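Ticket 168: Label printer on packing bench 2 skips every other label
Opened by: Mechthild Koller, Emholm site
Assigned to: Pirmin Egger
Status: Closed

The Nadar printer feeds one blank label after each printed one. It started this morning after the roll was changed. The print itself is sharp and the barcodes scan. Power cycling made no difference, and neither did reseating the roll. The new roll is from Wieser. The old ones were Vimaswood stock.

Pirmin, 10:20. Asked Mechthild to print the settings page. It shows label length 57 mm and sensor mode "continuous". The Wieser labels have gaps between them, so the mode should be "gap". Changed it from my end and sent a test job. Still one blank after each label.
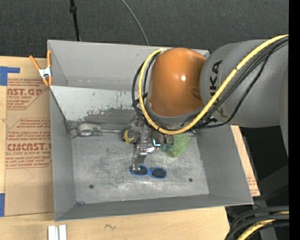 Does the printer need to be recalibrated after the sensor mode is changed?
Run the calibration every time the mode or the label stock changes. Hold the feed button until the light blinks 2 times, then let go. The printer feeds a few labels and stops at a gap.

Mechthild, 11:05. Calibrated as above. Blanks are gone on the test page, but orders from the shipping screen still come out with a blank after each one.

Pirmin, 11:30. The shipping screen uses its own driver profile, and that one still had the old page height. Set it to match the roll and restarted the print spooler. Please try a short batch.

Mechthild, 11:50. Batch printed with no blanks. OK to close.

Pirmin, 11:55. Saved the new profile as the default for bench 2. Closing.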